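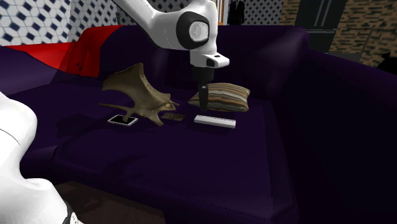

Arm stops with a force limit fault just before it reaches the seat cushion

Asked in Simulation > Manipulation, 3 replies

I'm running a sofa pickup task in Plistedance. The arm comes down over the seat to grab the white bar next to the striped pillow, and it faults with "contact force exceeded" while the fingers are still above the cushion. Out of 50 runs I get the fault on 23. The phone and the brown card never cause it, only the white bar. Same gripper and approach speed for all of them. I already raised the force limit and it made no difference. What should I look at next?

Reply 1
Have you tried reinstalling? Fixed a gripper problem for me in January, different fault though.

Reply 2 (accepted)
Turn on the collision mesh view. Soft items imported through Vidal get a convex hull with padding, and on a pillow the hull can stick out well past the fabric you see. Your fingers are probably hitting that. Set the padding to 3 mm, rebuild the scene and run it again. Put the force limit back where it was before you do. If this motion ever goes to a real arm you don't want the raised value going with it.

Reply 3
Same fault here on Nustbridge 14, but mine was the sofa seat and not the pillow. Check both hulls.

Comment from asker
It was the pillow. No faults since the rebuild. Limit is back to default.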